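Handheld grippers: stock fingers or soft tips?

Forum: End effectors and tooling
Thread started March 2018

benchleft
We have two sets of fingers for our handheld grippers and I need to pick one before we order more. Set one is the plain black Dostine finger, hard plastic all the way down. Set two is the same finger with a yellow soft tip from Talari. Did 303 picks with each set on lids, tubs and small boxes. Hard fingers dropped 31, soft tips dropped 12. Has anyone run the soft ones for longer than a few weeks?

krail
Ran Talari tips from January on. Grip is good. They pick up dust and then they are no better than bare plastic until you wipe them. We wipe every 50 picks now. Budget for spares.

benchleft
How many spares?

krail
We went through 6 pairs. Two of those were my fault, I used the wrong cleaner and they went gummy.

ostrander_m
I would stay with the hard fingers. A soft tip gives when you close on it, so the finger position you log is off from where the contact is. If you plan to replay any of this on an arm, that error goes with it. We measured close to 2 mm on a tight squeeze.

krail
2 mm on a tub doesn't matter.

ostrander_m
It matters on a lid. He said lids.

tuvela
Depends on the controller too. The Krajčí board lets you put in an offset by grip force and that took most of it out for us. The Utside one has a single fixed offset. If you have the Utside I'd side with ostrander on this.

benchleft
Utside, unfortunately. Firmware is from last year. Is the force table coming to it or is that a Krajčí thing only?

tuvela
Krajčí only as far as I know. I asked Utside and got a ticket number, 2328, and no answer so far.

ostrander_m
What camera rate are you at? With fast hand motion you lose the tips in blur and then you can't check the contact by eye either.

benchleft
30 a second, auto exposure. I know. Fixed exposure is next on my list, but the picture gets dark toward the corners and the wide lens doesn't help.

krail
Add light over the table before you touch the exposure. We put up a 2000 lumen panel and could cut the shutter time in half.

ostrander_m
Agree with that part.

benchleft
OK. Plan for now is soft tips on both grippers, new light, then repeat the lid picks with hard fingers and compare the logged width against calipers. If the gap is over 1 mm I go back to hard for lids and keep soft for the containers. Two-handed work is where I want the soft ones most. With one gripper on each side of a plastic container the hard fingers skate on the wall as soon as the two hands don't close together, and I end up chasing it over the table. I'll post the caliper numbers in this thread when I have them.

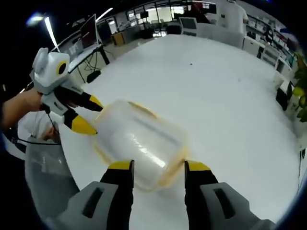 If somebody has the mount drawing for the older Dostine base, please send it. The one on their site has the slot in the wrong place.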